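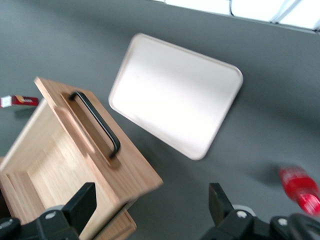
wooden box with the good black handle, plus the cream tray

1/ Snack station update! Aniela Michalski talked me into a proper box for the tea stuff (I was using a shoebox, don't judge) and I love it. Pale wood, slim handle, and a little cutout behind so your fingers fit.

2/ The tray is for serving. Plain, rounded corners, a lip so nothing slides off onto Oliwia's rug again.

3/ And the important part, shortbread. Walker's, in the red tartan box with the cookies all over it.
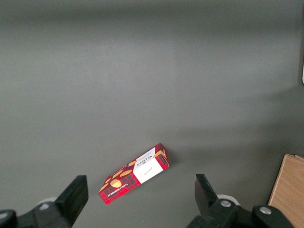 4/ Still to decide: does tea go in the box too, or stay on the shelf? Vote below, I'm sorting it all tonight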